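Bench notebook – printed pads, textured batch
16 June 2022
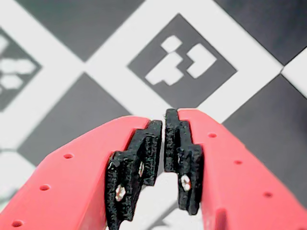

Black pads on the red fingers, stepped edges facing each other.

Finally got a proper look at the printed pads under decent light, and I have to say I like this grainy finish a lot more than I thought I would! The May batch came off the Ultmont so slick and shiny that you could see every little string and blob on them (Volkan called them licorice, which stuck). These have a rough, matte surface all over, with tiny bright speckles along the edges where the light catches. I'm keeping the texture setting for the next lot.

The steps are what I really wanted to write down. On the drawing they look like a neat little staircase, and on the printed part they're a bit more ragged – fine by me for now, but Areti Michailidis wants to hold thin card edges in them and she may have other ideas. Note to self: ask her which step she uses most before I start rounding corners all over the place.

Screws. The heads sit down in oval openings, and I left the ovals long on purpose so a pad can slide a little before you tighten it. Volkan Ekinci thinks they're too long and that the pad will creep under load. He could be right. I'd still like to leave them until we've done 100 closes with the same pair, then put a pencil mark on the side and see where it's got to. Please don't overtighten these, the print cracks around the oval before you feel anything in the driver. I've done it twice, and one of those was entirely my fault for chatting to Areti at the same time.

Sanding: I tried a scrap pad on 600 grit and it took the speckle right off, and most of the texture with it. Looked lovely, felt like a bar of soap. So no sanding on the faces, only a quick scrape where the brim was.

The file to print from is Treron 151, in the Kokkinos folder. There's an older one in there with nearly the same name and square corners in the screw openings – leave that one alone, I'll move it when I find out who still has it open.

Still to do: 2 spare pairs in black, label the bag this time, and order more of the short screws from Stinov. Volkan has the last handful in his drawer.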